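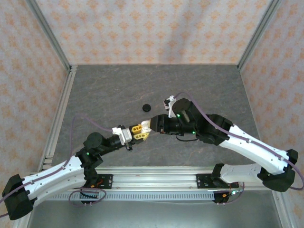

Abb. 1: Kleine orangefarbene Motive in Wiederholung auf blassem Grund, davor zwei Roboterarme über einer grauen Arbeitsfläche.

Grundlagen der Flächengestaltung
Handout zur Einheit 3: Muster, Rapport und Raster
Werkkurs Nellham, Abteilung Textil und Papier

1. Worum es in dieser Einheit geht

In den ersten zwei Einheiten haben wir das einzelne Motiv behandelt: seinen Umriss, sein Gewicht auf der Fläche und sein Verhältnis zum Grund. Jetzt kommt die Wiederholung dazu. Ein Motiv, das allein ganz ruhig wirkt, kann in der Wiederholung unruhig werden, und ein langweiliges Motiv kann eine sehr schöne Fläche ergeben. Deshalb beurteilen wir ab jetzt keinen Entwurf mehr nach dem einzelnen Motiv. Bitte bringen Sie zu jeder Besprechung mindestens eine Fläche mit, auf der sich der Rapport in beide Richtungen wiederholt.

Das Handout ersetzt nicht die Übung am Tisch. Die Begriffe sollten Sie aber vor der Übung gelesen haben.

2. Begriffe

Motiv. Die kleinste gezeichnete Figur, zum Beispiel eine Blüte, ein Punkt, ein Blatt.

Rapport. Der kleinste Ausschnitt, aus dem man durch Verschieben die ganze Fläche erhält. Ein Rapport kann ein Motiv enthalten oder sehr viele. Im Alltag wird das Wort auch für das Maß dieses Ausschnittes benutzt ("der Rapport ist 122 mm"). Beides ist erlaubt, man muss nur sagen, welche Richtung gemeint ist.

Grund. Alles, was zwischen den Motiven bleibt. Anfänger zeichnen den Grund meistens nicht mit, und genau dort entstehen die Fehler.

Streumuster. Motive, die ohne sichtbare Verbindung auf dem Grund verteilt sind. Die Verteilung soll locker aussehen, ist aber genau konstruiert.

Raster. Ein Netz von Linien oder Stegen mit regelmäßigen Feldern. Das Raster kann sichtbar bleiben oder nur als Hilfe dienen und später verschwinden.

3. Der Versatz

Wir unterscheiden für diesen Kurs drei Arten, den Rapport anzuordnen.

Gerader Ansatz: Die Rapporte stehen genau nebeneinander und genau untereinander. Diese Anordnung ist am einfachsten zu drucken und zu kleben. Sie zeigt allerdings sehr schnell waagerechte und senkrechte Streifen, wenn die Motive ungleich verteilt sind.

Halber Versatz: Jede zweite Spalte ist um die Hälfte der Rapporthöhe nach unten verschoben. Bei einer Höhe von 122 mm sind das 61 mm. Das Auge folgt nun eher den Diagonalen. Beim Zuschneiden von Papierbahnen braucht man mehr Material, was man in der Kalkulation gern vergisst.

Ziegelversatz: Hier ist jede zweite Reihe seitlich verschoben, also wie bei einer Mauer. Für Stoffe ist dieser Versatz gebräuchlich, für Wandpapier weniger, weil die Bahn links und rechts dann nicht einfach anschließt.

In der Mappe "Cistmont" auf dem Regal im Kursraum finden Sie zu jedem Versatz Probedrucke vom selben Motiv. Vergleichen Sie die Drucke bitte aus zwei Entfernungen, einmal am Tisch und einmal von der Tür. Was am Tisch wie ein freies Streumuster aussieht, zeigt von der Tür oft deutliche Gassen.

4. Gassen und Löcher

Eine Gasse ist ein leerer Streifen im Grund, der durch mehrere Rapporte läuft. Ein Loch ist eine leere Stelle, die sich in jedem Rapport wiederholt. Beide sieht man im einzelnen Rapport fast nie.

Zur Kontrolle gehen Sie so vor:
Den Rapport kopieren und zu einer Fläche von 3 mal 3 zusammenlegen.
Die Fläche an die Wand hängen und mit halb geschlossenen Augen ansehen.
Jede Gasse mit Bleistift nachziehen.
Ein Motiv drehen oder verschieben, dann neu kopieren.

Füllen Sie ein Loch nicht sofort mit einem neuen kleinen Motiv. Oft genügt es, das Nachbarmotiv ein wenig zu drehen. Wer zu viele Füllmotive setzt, bekommt eine gleichmäßig graue Fläche, auf der das Hauptmotiv verloren geht.

5. Maße rechnen

Beispiel aus der Übung vom letzten Mal: Ein Paneel ist 994 mm breit, der Rapport misst in der Breite 122 mm. Acht Rapporte ergeben 976 mm, es bleibt ein Rest von 18 mm. Man kann diesen Rest auf beide Seiten verteilen, dann liegen links und rechts je 9 mm eines angeschnittenen Rapportes. Man kann auch den Rapport auf 124,25 mm vergrößern, dann geht die Breite genau auf. Beim Vergrößern muss die Höhe im gleichen Verhältnis wachsen, sonst werden runde Motive oval.

Für die Abgabe verlange ich beide Rechnungen und eine kurze Begründung der Wahl.

6. Das sichtbare Raster

Bis hierher war das Raster nur ein Hilfsmittel. Es gibt aber viele Flächen, bei denen das Raster selbst die Gestalt macht: Gitter, Lochbleche, Flechtwerk, Waffelstoff. Dort haben wir kein Motiv auf einem Grund, wir haben Stege und Öffnungen. Die wichtigste Größe ist das Verhältnis von Stegbreite zu Öffnung. Breite Stege mit kleinen Öffnungen wirken geschlossen und schwer. Bei schmalen Stegen sieht man zuerst die Schatten in den Feldern und erst danach das Material.

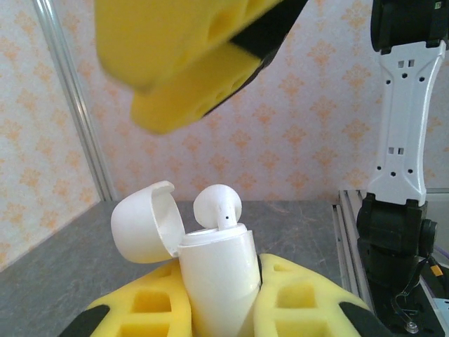
Abb. 2: Gitterartige Stege und rechteckige Öffnungen an gelben Greiffingern aus Schaumstoff, dazwischen ein weißes Ohrhörer-Etui.

Auf einer gewölbten Fläche verändert sich das Raster für den Betrachter. Felder, die sich von uns wegdrehen, erscheinen schmaler, auch wenn sie gleich gebaut sind. Beim Zeichnen ist es hilfreich, zuerst die Mittellinien der Stege anzulegen und die Breite später zu geben. Die Schatten in den Öffnungen legt man zuletzt an, alle aus derselben Lichtrichtung.

7. Aufgaben bis zur Abgabe

Aufgabe A. Zeichnen Sie ein Streumuster mit 5 Motiven in einem Rapport von 122 mm Breite. Zwei Farben, der Grund zählt nicht als Farbe.

Aufgabe B. Setzen Sie den gleichen Rapport einmal mit geradem Ansatz und einmal mit halbem Versatz. Markieren Sie die Gassen.

Aufgabe C. Zeichnen Sie ein sichtbares Raster auf einem Zylinder, Bleistift, Format A4. Radieren ist erlaubt, Lineal nur für die Achse.

Abgabe ist der 7. Februar, in der Mappe und mit Namen auf jeder Rückseite. Transparentpapier der Sorte Prarketti liegt im Kursraum in der unteren Schublade, bitte nur ganze Bogen nehmen und die Schublade wieder schließen.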